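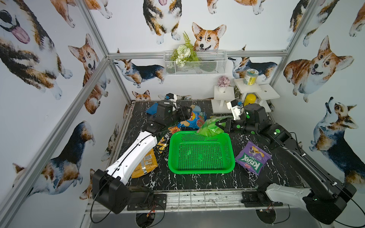

Chips-Clips und Folienschweißer: Was hält angebrochene Tüten wirklich dicht?

Wer gern mehrere Sorten Chips im Haus hat, kennt das Problem. Eine Tüte wird aufgemacht, halb gegessen und mit einer Wäscheklammer verschlossen. Zwei Tage später sind die Chips weich. Ich habe deshalb im März drei Lösungen gekauft und sie im normalen Haushalt benutzt: die Federklammern von Lenton, den Klemmstab von Donati und das Handschweißgerät Skalavach 2. Alle drei habe ich selbst bezahlt.

Getestet habe ich mit gesalzenen Kartoffelchips, Paprikachips und Tortillachips. Jede Tüte wurde zur Hälfte geleert, die Luft herausgedrückt und dann verschlossen. Gelagert wurde im Küchenschrank neben dem Herd, also nicht besonders günstig. Nach 7 Tagen habe ich probiert, bei den gesalzenen Chips zwischendurch auch schon nach 3 Tagen.

Lenton Federklammern

Die Klammern kommen lose in einem Karton, in drei Breiten. Die breite reicht für eine normale Chipstüte, wenn man die Ecken vorher einschlägt. Die mittlere passt für Nüsse und Backzutaten, die kleine habe ich bisher nur für Gewürztütchen gebraucht. Die Feder ist kräftig, für Kinderhände eher zu kräftig.

Entscheidend ist, wie man faltet. Einmal umgeschlagen hält die Klammer zwar fest, aber an den Seiten kommt Luft hinein. Dreimal umgeschlagen ist es deutlich besser. Nach 3 Tagen waren die gesalzenen Chips noch in Ordnung, nach 7 Tagen hatten sie an Biss verloren. Bei den Tortillachips habe ich kaum einen Unterschied gemerkt, die sind ohnehin dicker.

Was mich stört: Die Klammern stehen weit ab. Wer die Tüten hintereinander in einen Korb stellt, verhakt sich beim Herausziehen ständig. Der Gummibelag an den Backen hat sich bei einer Klammer nach kurzer Zeit gelöst. Ich habe ihn mit Sekundenkleber wieder befestigt, das hält bis heute.

Donati Klemmstab

Der Klemmstab besteht aus einem Rundstab und einer Schiene, die seitlich darübergeschoben wird. Man legt die Folie um den Stab und schiebt die Schiene auf. Beim ersten Mal habe ich die Anleitung gebraucht, weil ich den Stab verkehrt herum gehalten hatte. Danach geht es in wenigen Sekunden.

Der Verschluss ist gerade und flach, die Tüten lassen sich gut stapeln oder stellen. Er schließt auch an den Rändern, sofern die Tüte nicht breiter ist als der Stab. Bei XXL-Packungen ist das leider der Fall, dann muss man eine Ecke umlegen, und dort wird es undicht.
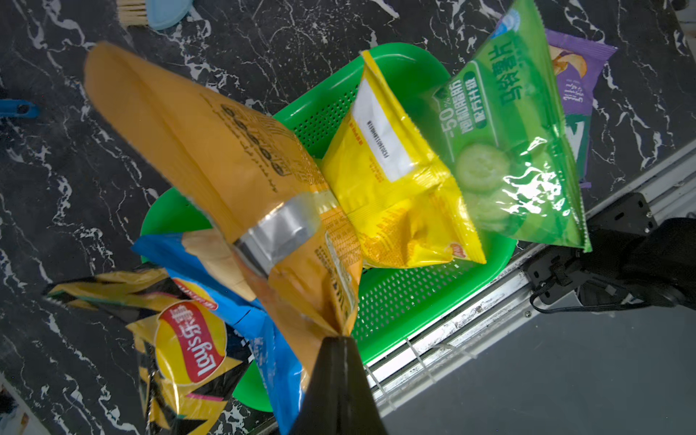
Die Chips waren nach einer Woche noch knackig, auch die gesalzenen. Bei den Paprikachips hätte ich blind nicht sagen können, dass die Packung schon offen war. Zur Reinigung reicht warmes Wasser. In die Spülmaschine soll der Stab laut Packung nicht, und daran habe ich mich gehalten.

Ein Nachteil ist die Schiene selbst. Sie sitzt anfangs stramm, und wer es eilig hat, reißt die Folie leicht ein. Meine Nachbarin Natalina Messina benutzt denselben Stab seit längerem für Kaffee und meint, das werde mit der Zeit leichtgängiger. Bei mir ist davon noch nichts zu merken.

Skalavach 2

Das Handschweißgerät ist so groß wie ein Tacker und läuft mit Batterien, die nicht beiliegen. Man klemmt die Folie ein, wartet kurz und zieht das Gerät langsam zur Seite. Die Naht wird dicht, wenn man gleichmäßig zieht. Das ist Übungssache. Meine ersten Nähte hatten Lücken, die man erst sieht, wenn man die Tüte leicht zusammendrückt.

Mit guter Naht ist das Ergebnis das beste im Test, die Chips schmeckten nach 7 Tagen wie frisch geöffnet. Allerdings muss man die Tüte jedes Mal wieder aufschneiden, und sie wird dabei immer kürzer. Für jemanden, der jeden Abend eine Handvoll nimmt, ist das nichts. Dickere Folien mit Papieranteil hat das Gerät bei mir gar nicht geschafft. Es riecht außerdem etwas nach warmem Kunststoff, bei offenem Fenster ist das auszuhalten.

Die Batterien waren nach 50 Nähten noch nicht leer, ich hatte mit weniger gerechnet. Das Heizelement bleibt nach dem Schweißen eine Weile heiß, der Deckel sollte also gleich wieder drauf. Leider sitzt er locker.

Preis und Bezug

Die Klammern und den Klemmstab habe ich im Haushaltswarenladen in Grernberg bekommen, das Schweißgerät musste ich bestellen. Am günstigsten sind die Klammern, das Skalavach kostet am meisten, und die Batterien kommen noch dazu.

Bewertung

Donati Klemmstab: sehr gut, Abzug nur für die stramme Schiene und die begrenzte Breite.
Skalavach 2: gut für Vorräte, die länger liegen, für den täglichen Gebrauch zu umständlich.
Lenton Federklammern: befriedigend. Wer seine Tüten innerhalb von drei Tagen leert, kommt damit aus.

Ich habe mir inzwischen einen zweiten Klemmstab gekauft. Die Klammern hängen jetzt an den Mehltüten.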